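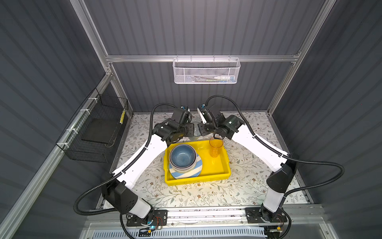

Melina Giannakopoulos would rather hear how many plates survived, she told the Staltstead newsletter in October.

News > Research > Robotics

Ternodik's two-armed dish handler learned from 414 human demonstrations, and it has opinions about bowls.
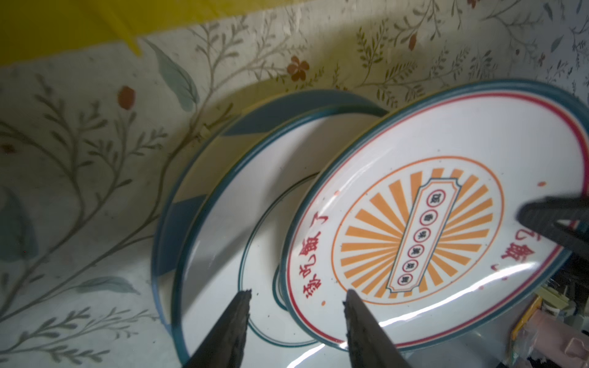 Wrist views help

Kanako Koyama's group ran 200 trials with wrist cameras and again without. Failed grasps dropped by 11 with them on. 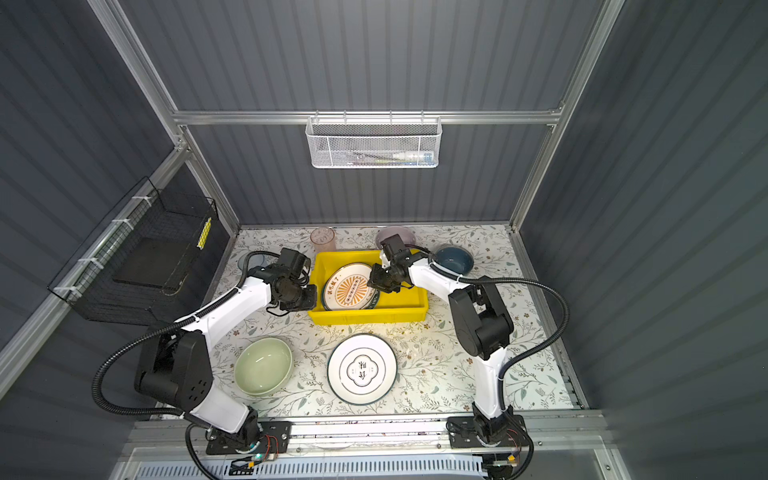 Crowded bins remain a sore point, and the method still dithers like a teenager on dish duty.
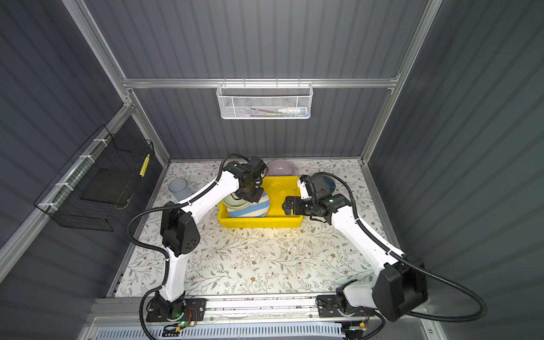
Two arms, one yellow tray, several bowls.

Print | E-mail this story

We use cookies. Accept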